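Chapter 7
What People Say They Ate

By the end of this chapter you should be able to name the main ways of measuring what a household eats, say what each of them misses, and read a published diet figure without taking it at face value.

7.1 A number that sounds solid

Most of what is printed about eating habits rests on people telling somebody else what they had. A newspaper says that adults in one town eat more bread than adults in another. A cereal company says that children who have breakfast do better at school. Follow either claim back far enough and you will usually come to a form, a phone call or a diary, filled in by a person who was tired, or in a hurry, or who would have liked to be the sort of person who eats more greens.

This does not make the figures worthless. It does mean that the number at the end of the process carries less weight than its decimal point suggests. A report that gives a daily intake to the nearest calorie is claiming a kind of precision that the method behind it can't deliver, and students should get used to asking where the last digit came from.

Take the Botemwood household survey, which we will come back to several times. It recruited 500 households and asked each of them to keep a food diary for eight days in February. On paper this gives 4,000 household-days, and the summary printed that number in large type on its cover. The appendix is less cheerful. Only 300 households returned a diary for every day. Another 125 returned part of one, and the rest returned nothing. The summary treats the full diaries as if they spoke for everyone, and it never asks whether a household that finishes an eight-day diary might eat differently from one that gives up on the second evening.

It might well. Keeping a diary is work. People who live alone, work nights or eat away from home have more trouble with it, and those are exactly the people whose meals are hardest to guess.

7.2 The plate as a unit of measure

Several of the methods in this chapter ask people to report food by the plate, the bowl or the cup. The appeal is easy to see. Few people own a kitchen scale and fewer want to use one at dinner, while almost everybody can say whether they had one plate of pasta or two.
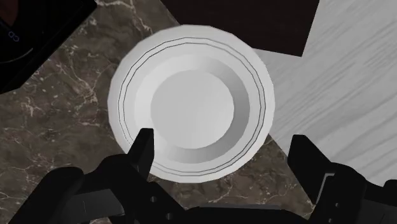

Figure 7.1 A round white plate with two thin dark lines around a wide rim.

The trouble is that "a plate" is a rather loose quantity. Plates differ in width, in how deep the middle is, and in how much of the surface is rim. A plate with a wide rim may hold a good deal less than a plain one of the same width, if the person serving keeps food off the rim, and some people do and some people don't. Ask ten people to draw a "full" plate and you will get a range of drawings, from a polite mound to something that would need carrying with both hands.

Survey designers know this and have tried to fix it. The Erngate form gives a row of outline drawings and asks people to circle the closest one. The Hegarty form drops drawings and uses everyday objects for comparison — a deck of cards for meat, a tennis ball for rice. Both are better than nothing. Neither has been tested as hard as its supporters like to imply. The check most often mentioned for the Hegarty form was run on people who had been trained to use it that same morning, and a result like that tells us more about the training than about the form.

There is also a popular belief that a smaller plate makes people eat less. You have probably heard it stated as a plain fact. The idea is reasonable, and it may hold for some people at some meals, but be careful with it. A person who serves less the first time can go back for more, and a study that weighs only the first serving will never catch the second. Before you accept a claim of this kind, find out what was weighed, when, and whether anyone was allowed to get up from the table.

7.3 Looking in the kitchen instead

A second family of methods gives up on memory and looks at the home. A visitor records what is in the cupboards, on the counters and in the fridge, then comes back later and records it again. The difference, plus whatever was bought in between, is taken to be what was eaten.

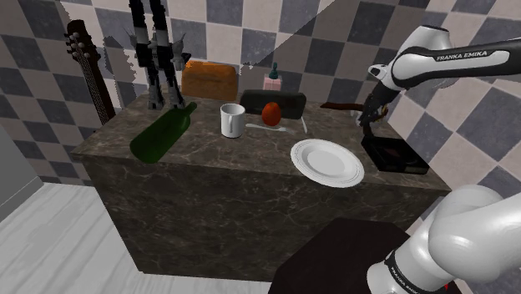

143

The word "taken" is doing a lot of work in that sentence. Food leaves a kitchen in many ways other than through a mouth. It is thrown out, fed to the dog, sent home with a guest, or packed for a school bake sale. A bottle of oil that is gone by the second visit may have been used for frying and then mostly poured away. Wine goes into a stew, and into the cook. The inventory can't tell these apart, and the usual answer is to knock off a fixed share for waste and carry on. Where that share comes from is rarely stated. In the Grurnell handbook it is credited to an earlier edition of the Grurnell handbook.

A visit also changes what it sets out to record. People tidy up. They may finish the chips the night before and buy fruit on the way home, and a kitchen on the day of an appointment is a poor guide to the same kitchen two weeks later. Surprise visits would help, but few households would agree to them, and the ones that did would hardly be typical.

Still, the inventory has one real strength. It doesn't depend on anyone remembering a snack. Diaries tend to lose small items: the handful of nuts, the crusts off a child's sandwich, the spoon licked while cooking. A cupboard count picks up the nuts, at least, even if it can't say who ate them.

7.4 Before you read on

The rest of the chapter takes the methods one at a time. Section 7.5 deals with the one-day recall interview, 7.6 with diaries, 7.7 with inventories and store receipts, and 7.8 with what happens when two methods are used on the same household and disagree. They disagree often. When they do, authors have a habit of keeping the result that fits their earlier work and calling the other one noisy, so read the notes to the tables in 7.8 as closely as the tables.

Key terms: recall interview, food diary, household-day, portion aid, inventory method, waste allowance, nonresponse.

Warm-up activity. Write down everything you ate and drank yesterday, with amounts. Put the list away. Tomorrow, write the same day out again from memory without looking at the first list, then compare the two and mark every item that appears on only one of them. Bring both lists to class.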